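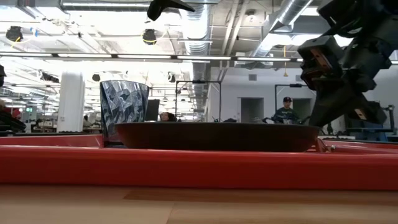 Frying pan and a crinkled metal cup on a wooden tabletop.

Call for participants: the Callonton home eating diary

We are looking for 35 households in and near Callonton to keep a diary of what they cook, what they serve it on and how much of it gets eaten. You do not have to be a good cook. You do not have to eat well, or want to. We would quite like to hear from people who think this sort of study is a waste of time, as they are badly under-represented in this sort of study.

Why we are asking

You will have read that eating from a smaller plate makes you eat less. You may also have read that red crockery puts people off their food, that heavy cutlery makes dinner taste more expensive, and that a meal eaten at a laid table fills you up better than the same meal eaten on the sofa. Some of this may be true. A good deal of it comes from short tests in which people were given snacks on a single afternoon, and we have had trouble finding anyone who followed the same eaters home and looked at what they did on a wet Thursday with the fridge half empty.

Skurneck is a small food research office. We were asked last January to write a leaflet for local clinics on "easy changes at the table". We got as far as a draft of 700 words and then could not agree that any of the changes were worth recommending. The leaflet is on hold. The diary is what we are doing in its place.

We don't know what we will find. If plate size makes no difference we will say so, and if it makes a small difference we will say how small. Please don't sign up expecting to be told the secret of anything.

What you would do

Keep a diary of your main meal every day for two weeks. For each meal you write down:

what was cooked, and by whom
what it was cooked in
what it was served on or in
where people sat, if they sat
whether there were second helpings
what was left, and what became of it

Each entry should take a few minutes. We tried it ourselves and found the leftovers question the most annoying, mostly on days when the dog got involved. Rough answers are fine. "Half a pan of rice, in the fridge, probably never to be seen again" is a perfectly good answer and we had several like it.

In the second week we will ask you to swap some of your usual crockery for a set we lend you. You choose which meals. We would ask you not to tell us which result you think we are after, and please don't try to be helpful by eating less. Helpful people are the main thing wrong with diet research.

At the end there is a 35-minute talk with one of us, by phone or at our office. It is a conversation about how the diary went, and nobody will weigh you. We don't collect weights at any stage.
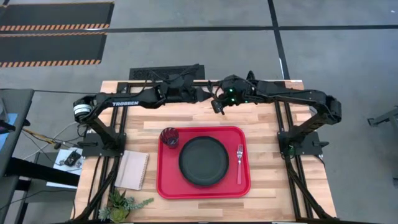 Dark plate on a red tray, with a cup and a fork.

Who can take part

You need to be 18 or over and live within reach of Callonton, as we deliver the crockery by hand. Your household can be one person. Shared houses are welcome provided that you really do eat together now and then; if everyone has their own shelf in the fridge and their own saucepan, apply separately and we will try to fit you in.

Everyone old enough to object should be asked before you apply. Children's meals can go in the diary if a parent fills it in, and we don't need their names.

We can't take people who are being treated for an eating disorder, or who have been in the past and would find it hard to write down meals. Nor should you take part if a doctor or dietitian has given you a strict meal plan. We would sooner be short of a household than have someone made ill by a questionnaire.

If you work in food marketing, tableware or weight loss, thank you for your interest, but no.

What you get

A £35 shopping voucher per household, sent after the final talk. If you drop out after the first week you get part of it. You may keep the borrowed plates if you have grown fond of them, although our own staff have not so far.

You will also get a copy of the report, which will be written in plain English and will include the dull parts.

Who is paying

You should always ask this. The money comes from the Quispe Fund, which gives small grants for work on household habits. It does not see the diaries and has no say in what we print. The crockery was bought at the ordinary price from Skonia, a catering supplier. They offered it free in return for a mention of their name in the findings and we turned that down, so the only mention they get is this one.

Your information

Diaries are kept under a number. The list linking numbers to names is held separately, and it is destroyed once the vouchers have gone out. We may quote from your diary in the report. If there is a line you'd hate to see in print, put a cross beside it and we will leave it out without asking why.

You can stop at any point. Tell us or simply go quiet - we will send one reminder and then leave you alone.

How to apply

Write to Noémi Virág at the Skurneck office in Callonton, or leave a message at the front desk. Tell us who lives with you, who does most of the cooking, and whether anyone is on a special diet. A few lines will do. Please also say whether you would like the diary on paper or as a file; the paper one has more room for complaints.

Applications close on Tuesday, July 2, 2019. If too many people apply we will draw names, apart from keeping back a few places for people living alone, who tend to get left out of anything with the word "household" in it. Everyone will get a reply either way.

Questions about the method are welcome, and so are rude ones. Noémi has a copy of the full plan and will send it to anyone who asks, whether or not they mean to take part.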